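4.2 Insertion phase and slot estimation

Card insertion is the step at which the baseline policy failed most often, so we treat it separately from reaching and grasping. The Byun planner brings the gripper to a pre-insertion pose and then hands over to a local controller, which runs on the wrist camera alone.

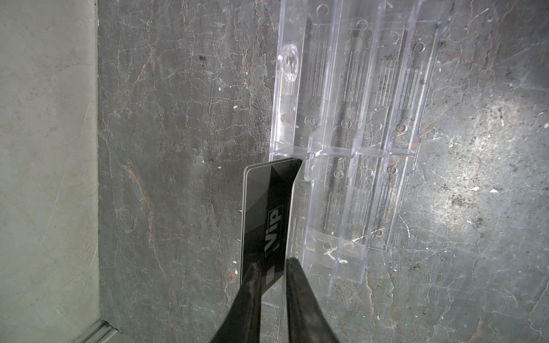 The controller has to find the lip of a transparent pocket whose only reliable cue is a bright moulded edge. Depth readings on clear plastic were too sparse to use. We therefore fit line segments to the colour image and keep those that agree with the rack model to within 2 mm. The tilt of the card is estimated from its long edges and corrected before the downward push begins.

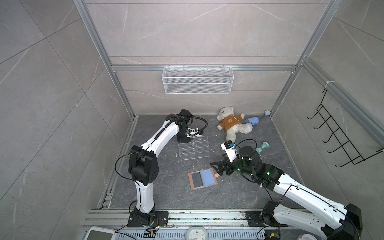 Both arms share one planning scene. Loose objects on the floor are entered as simple boxes, with a margin of 13 mm, and are not identified by class. Dilek Eren wrote the collision checker used here, which replaces the one shipped with Burkance. Planning stops after 2000 ms, and the arm then holds its last safe pose.

Figure 3. Wrist and fixed camera views of the card rack task.

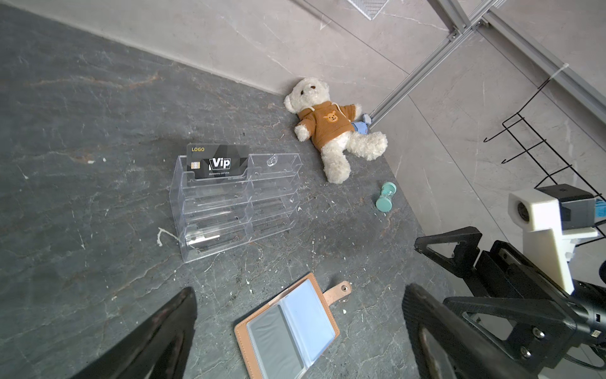
Slot occupancy is updated from the wrist view each time an arm withdraws. A slot is marked as filled when the printed face of a card covers the area expected from the rack model; reflections in an unfilled pocket rarely pass this test. We tuned the threshold on 122 labelled views and left it fixed for all the trials reported in Section 5.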